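Kitchen Painting FAQ

You keep emailing me about the navy cabinets, so I finally put all my answers on one page!
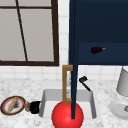
I get the color question more than any other, and my answer is always to live with a sample first. Paint a big piece of poster board, tape it up, and look at it at breakfast and again at night before you buy a whole can. Dark blue changes so much with the light! It's also a lot easier to pull off if something pale is close by, like the white square tile next to the navy cabinet here, and I'd carry the blue onto the inside shelf too if the front is open.

Do I really have to sand?
Yes, sorry! A light scuff is plenty, though. I skipped it on my first kitchen (the rental on Hornden Street) and the paint peeled off in strips by June.

How many coats?
I do one coat of primer and 3 of color. My friend Chiyo Nakajima swears she gets away with 2, but she's working with a much lighter blue.

How long before I can put my dishes back?
I wait a full week, even when the can says less. Plates stick to fresh paint and then you're touching up shelves all over again. Ask me how I know...

What did you spend?
$138 for paint, primer, brushes and a roller. I already had the drop cloths.

Can I paint over laminate?
You can, with a bonding primer. Try the inside of one door first and scratch it with your fingernail after a few days. If it holds up, go for it!

Updated March 19, 2025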